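Door tasks with hand-held grippers, how many demos?

smaluleke_n
Posted October 7, 2023
We're recording demos for a "take a bottle out of the mini fridge" task. Two hand-held grippers, one opens and holds the door, the other grabs the bottle. We have 70 good ones so far. The policy reaches the door fine and then lets go too early. Is 70 just too few?

Usten4
For two arms and a hinge, yes. I wouldn't judge it before 1,000.

ngan_mai
Disagree with Usten4. We had a drawer task working with far fewer. Letting go early sounds like your people do it differently each time. Do they all hold the door until the bottle is clear?

smaluleke_n
No. Some hold it, some push it wide and drop the left hand.

ngan_mai
Then pick one and redo them. Mixed habits will average out to something useless.

Usten4
Or keep both and record more. Real doors don't always stay open.

S. Gounder
Have you tried teleop? With the leader arms you can't do anything the robot can't reach.

smaluleke_n
Tried it on the Tindstead setup. 30 demos took all afternoon. By hand we do that before lunch. 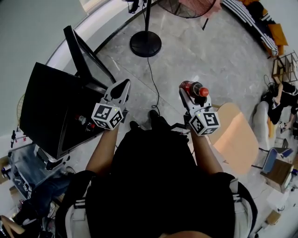

I asked Sowmya to go through the set and tag which ones hold the door. If the split is close to even I'll drop the push-wide ones and record again.

ngan_mai
Check that your marker cubes stay visible near the door too. We lost tracking there a lot.

smaluleke_n
Will do. I'll post the split when she's finished.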